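Filtska laundry and sock bank: progress to the end of May

Prepared by Elżbieta Kołodziej for the Krawczyk fund

We have sorted and paired 1,126 pairs of socks in this period, and 265 of them went out in May to the hostel on Ladel. Three households have joined the list for regular parcels. Stock on the shelves stands at 300 pairs, mostly adult sizes.
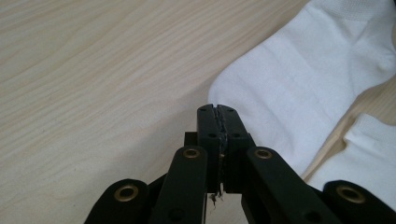 Pairing is still the slowest part of the work. Donations arrive in mixed bags and each sock has to be checked at the heel and toe before it is matched. White ones like the two on the pale wooden table take longest, as one plain white sock looks much like the next until the cuffs are laid side by side. Cyprian Witkowska has asked for a second table and we have priced one.

The Toker folding guide has now been rewritten. Pairs are laid flat, one on the other, and folded once – no balling, which stretches the cuff.

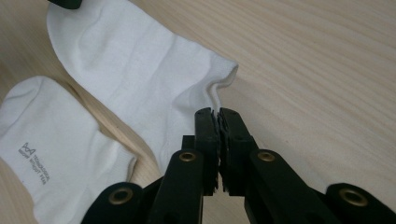

What happens to socks that never find a match? We keep them until the end of the following month, then send them for textile recycling.

Children's sizes are still short. We wrote to two schools in May and have had one reply, which offered a collection after half term. If that goes ahead

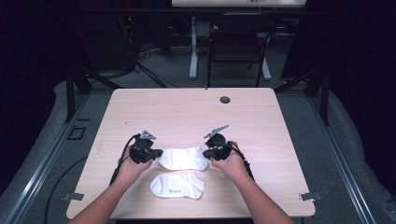
we will need four more storage crates and one extra sorting session. Both can be met from the current budget. The second table cannot, and a separate request will follow.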